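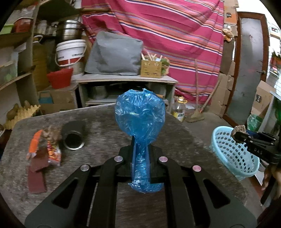 Gaine de protection Pluvau P3

La gaine Pluvau P3 protège les plantes sur tige et les petits arbustes en pot pendant le stockage, le transport et l'hivernage en abri non chauffé. Elle se compose d'un film de polyéthylène, livré à plat en rouleau prédécoupé. Le film bleu translucide se fronce au sommet de la partie arrondie et descend le long de la partie étroite. La fermeture haute reste accessible pour l'aération.

Caractéristiques
Épaisseur du film : 200 µm
Longueur utile : 600 mm
Conditionnement : carton de 192 pièces
Coloris : bleu translucide
Réutilisation : 3 saisons, hors exposition directe prolongée

Mise en place
Enfiler la gaine par le haut, feuillage sec. Rassembler le film au-dessus de la couronne et serrer au lien souple Banska (vendu séparément). Laisser un passage d'air au pied. Ne pas utiliser de ruban adhésif sur l'écorce.

Entretien et stockage
Rincer à l'eau claire, sécher à l'ombre, ranger à plat. Le film raidit en dessous de zéro ; le manipuler de préférence en intérieur. Les gaines fendues se déposent avec les films agricoles propres.

Compatibilité
Convient aux pots Kaufmann de la série basse. Pour les sujets à couronne large, prévoir le modèle Buvstead, à soufflet latéral.

Disponibilité
Expédition dès septembre, dernières commandes de la saison en mars. Devis par carton complet : Selina Moser, service des ventes. Questions techniques : Tullio Sanna.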